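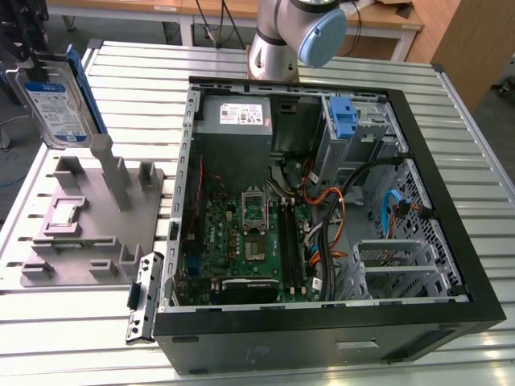 Desktop tower on its side, panel off, socket open, with the processor waiting in the tray on the left.

Tultetti: notes on putting old desktop towers back together

README, last touched in October

Hi, I'm Thenmozhi Joseph, and this is the readme for Tultetti, my big pile of pictures and notes about old office desktops with their lids off. I began it in 2016 as a folder on my own laptop, mostly so I would stop forgetting which cable went where. It has grown a lot since then! There are 863 pictures in it now, each with a short note, and people other than me have started using it, so it seemed time to write down how it's put together.

If you only want to find a picture of a drive cage, skip to the folder part. If you want to add something, please read the whole thing (sorry).

What's in here

Desktop computers, the tower kind that used to sit under a desk in every office in Tollcombe. Nearly all of them are photographed lying down with the side panel removed, so you're looking straight in at the motherboard. No laptops, no all-in-ones, no game consoles. Delali Ackah keeps asking me about servers and the answer is still no, but Delali is welcome to start another folder and I'll link to it.

Each picture goes with a plain text note of the same name. The note says which stage the machine was at and which parts can be seen. I don't write down every screw. I write down what I'd want to know if I were standing there with the same case open and a part in my hand.

Stages

I use four folders, and the names are boring on purpose:

stripped – memory out, cards out, often the drives out too
socket – anything to do with the processor: socket open, socket closed, processor nearby
cables – power and data leads being routed or sorted
closed – parts in, ready for the panel

The picture at the top of this page lives in socket. The metal retention frame is up and there's nothing in the socket, and the processor itself is over in a pocket of the gray tray with its silver heat spreader on. It could have gone in cables too, with that bunch of orange, yellow, red and black power leads looping down across the board. My rule is that if the socket is open, the picture goes in socket, whatever else is going on. Socket pictures are the ones people ask me for most and I want them all in one place.

Things you'll see a lot of

Power supplies. Gray boxes with a white label covered in tiny print. I note whether the label can be read, and very often it can't, so please don't write to me asking for the wattage from a picture. If the note doesn't say, I don't know.

Drive cages. Some have colored plastic latches (the one up top is blue) and I love these, because you can spot them straight away in a thumbnail. I use the word "latch" for the plastic part you press or slide and "cage" for the metal around it. Early notes say "caddy" for both. I've fixed most of them.

Cables. I call the bundles by color, left to right, as they come out of the note-taker's mouth. Data cables I call SATA when I'm sure and "data cable" when I'm not. A light blue one hanging in a loop is about the friendliest thing you can find inside one of these cases, and I will not be argued with on that.

Memory slots. The note says how many slots and which way they run in the picture. That second bit sounds fussy, but when the case is lying down and you've walked around to the other side of the table, "the top slot" means nothing at all.

Cards. If the maker's name is on a label and I can read it, it goes in the note. If I can half read it, I put a question mark after it. Please keep the question marks! Someone cleaned them all out once and I had to put them back by hand.

How I actually work on one

I get asked this, so I'm putting it in. You don't have to do it my way.

Unplug it, and hold the power button in for a few seconds. Lay the tower down with the open side up and get the panel off before you do anything else, because half the time the thing you thought was wrong isn't the thing that's wrong. Then take a picture. Before touching any cable, take a picture. I know I go on about it, but the pictures you take before you move anything are worth ten of the ones you take afterwards.

Cables get moved to one side and stay plugged in if they'll reach. On the smaller cases they won't, and then I unplug from the board end and leave the drive end alone.

The processor goes in before I tidy anything. Hold it by the edges, find the little triangle or the notches, line them up with the socket, and let it drop in under its own weight. If you find yourself pushing, stop and lift it out again. I bent pins on my second-ever board by pushing and I can still feel it in my fingertips. Once it's seated, lower the frame, and only then the lever, if there is one. Some of these levers are stiff and make an awful crunchy noise that is completely normal.

Paste, cooler, fan lead. Then memory. Then cards. Then I go back and sort out the cables, which is my favorite part, with the radio on and a cup of tea well away from the table.

Trays and tables

Put the processor down in something with a pocket. A shallow dip is plenty. I've used egg cartons lined with an antistatic bag, and they're fine, but a proper tray with separate places for things is so much nicer – you come back after lunch and it's all still where you left it. Same with screws. I sort mine by where they came from and not by size, which drives Delali up the wall.

On a metal table I like to keep a mat under anything that's going to be powered up outside its case. For a board that's still screwed into its chassis I don't bother.

Naming

File names are the name of the batch, then the stage, then a number. The batches are called Codia and Orozco. Codia is the older one, and the notes in it are shorter and a bit grumpy. Orozco is where new things go. Please don't rename anything in Codia, even when it's plainly wrong, as people have printed lists of those names. Put a correction in the note instead and add your initials.

Known problems

The notes don't all use the same words. I've said "chassis" and "case" for the same thing for years. Search for both.

There are 5 pictures in closed that should probably be in cables. I keep moving them and then moving them back.

Colors are as I saw them. Orange and yellow leads in particular get mixed up in the Codia notes, and one whole afternoon's worth says "gold," which I can't explain.

Some notes mention a part that's hidden behind a cable in the picture. I've been marking those with the word "behind" as I find them. If a note swears there's a front fan and you can't see one, that's why.

There's no list of models. People would find it handy, I know, but most of these cases have had parts swapped so many times that the badge on the front tells you very little about what's inside.

Adding your own

Yes please! One picture, one note, same name. Write the note while the case is still open in front of you. Say which stage it's at, say what's seated and what's out, and use a question mark when you're guessing. Three lines is plenty. Wipe the dust out first if it's really bad, but I don't mind a bit of fluff.

If you'd like to use any of this for a class or a repair evening, go ahead, and please keep the notes with the pictures. Questions come to me, and anything about file names goes to Delali, who set up the numbering and is the only one of us who remembers how it works past the first two digits.

Still to do: more pictures of empty expansion bays from the front, better notes on front panel connectors, and somebody with smaller hands than mine to write the part about reaching under a drive cage.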